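Subject: Re: [hundbridge-makers] white tabletop for the sorting room?

Liv Fjeld wrote:

> Does anyone still have the old white table from Campos? I need a
> pale surface for sorting beads, and mine is so dark I lose half of
> them. Is the top still smooth? I have 74 little bags to get through
> before September ends!

Hi Liv,

Yes, I've still got it — it's been living in my back room since we cleared out the Plomard place. I wiped the top down this morning with plain dish soap and went over it twice.

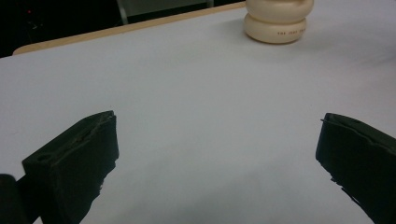 *The white top, seen close.*

It's smooth and pale, so I think your beads will show up great (the dark ones anyway, I can't promise much for the pearly ones). In cool light it goes a touch blue-gray. You'd want a felt mat or a tray with a lip too, or they'll roll straight off onto the floor — ask me how I know!

The legs unscrew, and I can bring it over to Ginda any evening after 6 if you can help me carry it up.

Baltasar Peñalver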